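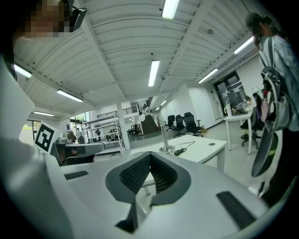 Will my no-claims discount still count if it was earned on a van policy and I'm now insuring a car?
It can, as long as the van policy has ended and you aren't using the same discount on another vehicle. We'll need a letter or renewal notice from your last insurer showing the number of years, and it mustn't be more than two years old when your new policy starts.

Zadell Motor Cover, customer help
Ticket 846
Subject: Discount taken off after I'd sent the proof, and now the price has gone up
Status: Closed

Oriana Escobar wrote:
Hello there, I hope this is the right place, I did try the phone first but had to give up and go and collect my son. I took out a policy with you in February for my little hatchback, having driven a van for work for years and years, and I put down six years' no-claims, all of them on the van. You asked for proof and I uploaded it that same evening (I remember because the website logged me out halfway and I had to start again!). Now I've had a letter saying the proof wasn't accepted and I owe another £314, or the policy will be cancelled. I don't mind sending things twice, I really don't, but I'd like to know what was wrong with the first lot. I'm worried about driving in the meantime too, as I'm at the Flasthorpe end of the valley and there's no bus to speak of.

Ivana Orellana, Zadell, replied:
Hello Oriana, thank you for writing, and I'm sorry about the phone. First things first: your policy is in force today and you're covered to drive just as your certificate says. I've put a hold on the cancellation while we sort this out, so please don't pay the extra amount yet.

I've had a look at what reached us. There's one page from Fosness, your van insurer, with your name, the old policy number and the dates of cover. What it doesn't have is the number of claim-free years, and I suspect that was on a second page. Could you check whether your letter has two sides, or two sheets? A clear photo from your phone will do nicely, and you can attach it to this ticket and skip the upload page altogether.

Oriana Escobar wrote:
You're quite right, there is a back to it! I've attached it now. It does say six years, in a box near the bottom. One thing that bothers me, though, is that the van was insured through the business, which is called Domínguez after my mother's side, and the second page has the business name on it where the first has mine. Will that cause trouble?

Ivana Orellana, Zadell, replied:
That's very helpful, thank you, and it does explain the rest of the letter you had. Our system compares the name on the proof with the name on the policy, and when they differ it passes the case to a person. The case was passed on, but with page one only, so my colleague had nothing to go by.

For a discount earned on a business policy we need to know that you were the main driver of the van. If Fosness can send you a short email saying so, with the policy number in it, that's all I need. They can write to us directly if that's easier for you, quoting ticket 846.

Oriana Escobar wrote:
They've been very good about it. I was on hold for nearly 300 bars of the same piano tune, but the lady sent the email while I was still on the line. Forwarded just now. Please shout if it hasn't come through, my email has been temperamental lately.

Ivana Orellana, Zadell, replied:
It has come through safely, and it says just what it needs to. Here is where everything stands:

Discount: six years, accepted and put back on the policy from the start date
Extra charge of £314: removed, nothing to pay
Cancellation notice: withdrawn, please ignore the letter
Monthly payments: unchanged
Documents: new schedule in your online account, paper copy in the post

Do keep the Fosness email somewhere safe in case you move insurer later on. I've also asked for the upload page to show how many pages it has received, as yours isn't the first letter to arrive without its back.

Oriana Escobar wrote:
Oh, that is a relief, thank you so much, Ivana. The new schedule is there and the figures look right to me. Happy for you to close this.

Closed by Ivana Orellana, 31 May 2019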